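Subject: Re: [sorting-swap] the everything basket

Junaid Sandhu wrote:
> We've got a big wire basket that has turned into the place where
> everything under a foot long ends up. Balls, cans, washcloths, bits
> of fabric. I tip it out, sort it, and by October it's full again. Do
> people go with one big basket or a bunch of little ones? And does
> anybody still buy those Omik dividers?
>
> Junaid

Hi Junaid, hi all,

Oh boy, this is my favorite subject and my family is very tired of it, so you get the long version.

I'm a one-big-basket person (sorry, little-bin people!) but I have rules now, and the main one is that cloth comes out first. Towels and scraps hide everything. You think the basket is full and half of it is a towel that somebody balled up and stuffed in the middle. Mine as of this afternoon, before I touched a thing: 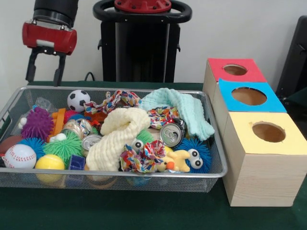 Towels on top, three cans, and a duck. Boxes on the right are where I'd like it all to go.

See what I mean about the cream towel? It's hogging the whole center. The green cloth hanging over the rim is just as bad. I pull those two and the patterned scraps and put them straight in the laundry, no folding, no thinking about it. If you stop to fold you're done for, you'll be standing there matching corners until supper.

Next is cans. Cans are not toys, I don't care how much my youngest likes the noise. They go out to the recycling tub on the porch, and I run a finger around the rims first in case there's a sharp spot.

Then balls, and I do these by feel. Hard ones together (the baseball and so on), squishy and spiky ones together. I tried doing it by color one winter and it was a disaster, everybody had a different opinion about what counts as green. Spiky ones pick up lint like you wouldn't believe, so they get a swish in the sink with dish soap and then sit on a rack overnight.

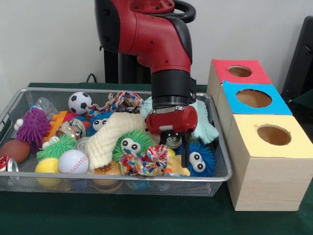 The small stuff I leave for last, things like the little orange piece with the ridges, and anything with googly eyes. I keep those where I can see them and let the kids choose what stays. It takes forever but there's less crying, mine included.

On the Omik dividers, I had a set and they kept popping loose from the wire whenever the basket got carried. The Dalsgaard ones clip on better but they're too tall for a shallow basket, so measure yours before you order! I ended up cutting cardboard, and it's held up fine for 37 weeks (yes, I wrote the date on it).

Whatever you do, don't buy a second basket. I did, and then I had two full baskets.

Let me know how it goes, and what size is yours?

Comments (3)

trasside_mom: Doing cloth first made such a difference, thank you. Found 51 hair ties under one blanket. We only have one kid with long hair.

P. in the valley: Little-bin person here and still not converted. But I did go cut some cardboard.

Junaid Sandhu: Towels are out and the basket is nearly half empty already. Skipping the dividers for now. Will measure tonight.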